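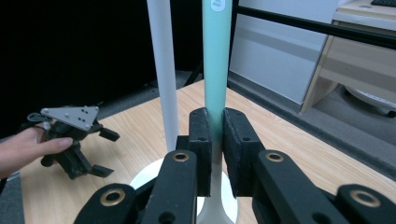
The poles for the Blackwood room are sorted out apart from the bases. Barrett wanted one color all the way through, but I'd sooner use what we have. The mint-green one and the white one look fine side by side, and they are close to the same thickness, so a mixed row won't bother anyone. The green one goes to white near the bottom anyway. I have not measured how wide the round white base is - that decides how near the wall they can go.

I'd like to order 6 more before October. Please reply to the list and not just to me.

Ignacio

On February 3, 2026, Barrett Oyelaran wrote:
> Has anyone checked the poles against each other yet? I would rather
> have them all white if the price is the same. Guvau quoted 1439 for
> the set and Ernotent quoted 1568 with delivery included. I can go
> either way, but I don't want to pay for a second delivery later on.
> Also, do we keep the old ones or pass them on to Gitbridge?
>
> Barrett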